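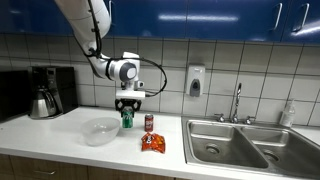
Voltaram a falar-me das maravilhas do jejum de açúcar. Desta vez foi a Dagmar Kollár, que se inscreveu no programa da Pustano e pagou 236 euros por 16 semanas de mensagens no telemóvel. Perguntei-lhe o que diziam as mensagens. Que bebesse água, sobretudo.

Não tenho nada contra a água. Tenho alguma coisa contra a palavra "desintoxicar", que aparece quatro vezes na primeira página do folheto sem que se diga de que toxina se trata. O fígado, pelos vistos, anda de férias desde dezembro.

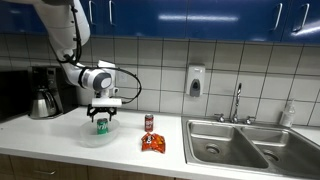

O Vojtěch Michalík fez o mesmo programa e garante que dorme melhor. Acredito que durma. Também deixou de jantar às onze da noite e de levar o computador para a cama, mas isso não entra no testemunho que publicaram no site - e logo com fotografia a sorrir.

Depois há os números. A Pustano fala em 800 participantes satisfeitos. Satisfeitos com quê, e medido por quem? Escrevi a perguntar e responderam com um código de desconto.
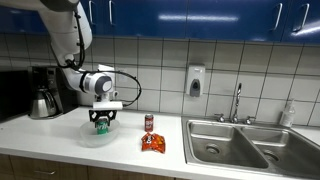
Cortar no açúcar faz sentido para muita gente, eu incluído, que ponho duas colheres no café e não me orgulho. Só não vejo por que é preciso pagar a alguém para comprar menos bolachas. A Dagmar diz que sem pagar não cumpria. Vai na terceira semana, veremos na décima.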